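Subject: Re: [charter-petition] Signature sheets, cure period and the filing date

Posted to the list July 5, 2026
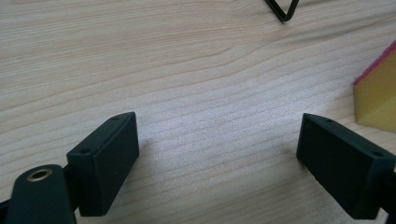 1. Purpose of this message

This reply answers the questions Mr. Fajardo raised on behalf of the Brotura precinct captains. It also sets out the filing schedule for the petition to amend Section 8 of the Ignacio town charter, which governs the filling of vacancies on the town council. Members who circulated sheets in the Flindum and Brotura precincts are asked to read items 2 through 5 before turning in any further material.

Jomar Fajardo wrote:

> Dear Ms. Sikder,
>
> The captains in Brotura met last night and asked me to put several
> questions to you through the list, so that the answers reach everyone
> at the same time.
>
> First, the clerk's office returned a number of our sheets with a note
> that the circulator's statement was incomplete. Some of us signed the
> statement but left the address line blank. Can those sheets be
> corrected, or must the signatures be gathered again?
>
> Second, we have heard two different filing deadlines. One captain was
> told 90 days from the date the petition form was approved. Another was
> told 90 days from the first signature. These are not the same day, and
> our canvass schedule depends on the answer.
>
> Third, several residents who signed in the spring have since moved
> from Flindum to Brotura. They are still in town but in a different
> precinct. Do their signatures stand?
>
> Last, a few people at the door asked whether the amendment would force
> out the member appointed in the winter. We did not want to give a
> wrong answer and told them we would find out.
>
> With thanks,
> Jomar Fajardo
> Precinct captain, Brotura

2. Returned sheets

The clerk's office returned 19 sheets in all, bearing 242 signatures. The signatures themselves have not been rejected. The sheets were sent back under the town's cure rule, which allows a circulator to complete a missing address or date on the circulator's statement if the statement was already signed. The correction must be made by the same person who carried the sheet. A captain or another circulator may not fill in the line, even when the address is known.

Each correction should be made in ink and initialed in the margin. Please do not use correction fluid, and do not copy the signatures onto a fresh sheet. A copied sheet will be treated as void by the clerk, and the original may be questioned as well.

Two of the returned sheets have a different problem. On these, the statement was not signed at all. We have asked the clerk in writing whether the cure rule reaches an unsigned statement and have not yet received an answer. The signers on those two sheets may not sign a second sheet until the matter is settled, as a duplicate signature could cause both entries to be struck. The circulators concerned have been contacted privately.

3. The filing deadline

The period is 90 days and runs from the date on which the clerk approved the form of the petition. The date of the first signature has no bearing on it. The confusion appears to come from the rule for recall petitions, which is found in a separate chapter and does count from the first signature. The present petition is a charter amendment and falls under the initiative chapter.

The steering group intends to file eight days before the last permitted day. Sheets must therefore reach the Flindum collection table by the internal date sent to each captain. Sheets received after that date will be held for a supplemental filing if the clerk permits one. Captains should not promise any signer that a late sheet will be counted.

4. Signers who have moved

A signature on this petition is valid if the signer was a registered voter of the town at the time of signing. Precinct does not matter for a townwide measure. A person who lived in Flindum when signing and now lives in Brotura has signed properly, and nothing needs to be changed on the sheet.

A person who moved before signing and gave the new address, but whose registration still showed the old one, may present a difficulty. The clerk compares the written address with the voter roll. Captains who know of such a case should note the sheet and line number and send both to me. Please do not write the signer's name in a message to this list. The archive is open to the public.

5. Effect on the current appointee

The amendment would not remove any sitting member. It provides that a vacancy occurring more than six months before a regular election be filled by special election, and it applies to vacancies arising after its adoption. The member appointed in the winter would serve until the November election in either case.

Circulators should give this answer in plain terms and should offer the full text to anyone who asks. The full text must be attached to every sheet while it is being carried. We have had one report of a sheet circulated in the parking lot of the Etent store with only the summary attached. If the report is correct, that sheet cannot be filed, and the circulator should speak with me before collecting further signatures. Permission to stand on the Etent property was granted by the store manager for the sidewalk area only, and this remains in force.

6. Conduct at the door

One resident has complained that a circulator described the petition as a recall of the full council. It is nothing of the kind, and a misstatement of that sort can be raised in a challenge. Captains are asked to review the wording of the summary with each circulator on their roster.

Replies of general interest may be sent to the list. Questions about a particular sheet should be sent to me directly, with the sheet number in the subject line.

Respectfully,

Nusrat Sikder
Secretary, Steering Group
Ignacio Charter Petition

You are receiving this message as a subscriber to charter-petition. To leave the list, send a blank message with the word "unsubscribe" in the subject line.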